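Print this post | E-mail this to a friend

The Monday the arm wouldn't let go

I promised a few of you the story of our bad Monday, so put the kettle on, because I never manage to tell these things quickly.

We had left the picking job running over lunch, same as always, and I came back to find the arm stopped dead with a fault on the screen and So-yul standing beside it with her hand on the red button. She'd heard a crunch (she says crunch, I'd have called it more of a groan) and hit the stop before the controller had made up its mind. Good for her! The log showed the wrist had gone down 11 millimeters too far and pushed against the bottom of the bin.

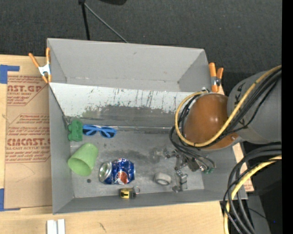 My first guess was the gripper, and I was wrong. Ubaldo, who is far more patient than I am, went back through the settings and found that I had typed the bin height in on Friday and never saved it, so the arm was still working from the old, deeper bin we used in November. My fault entirely, and I bought the coffee.

We've since dropped the speed to 30 percent for the first run after any change, and one of us stays within reach of the stop until it's done. It makes for a slow morning, but I sleep better. Benedita wants a soft pad under everything as well, and I'm coming around to it.

Next time I'll tell you about the cable ties.

This site uses cookies. By continuing to read you agree to their use. OK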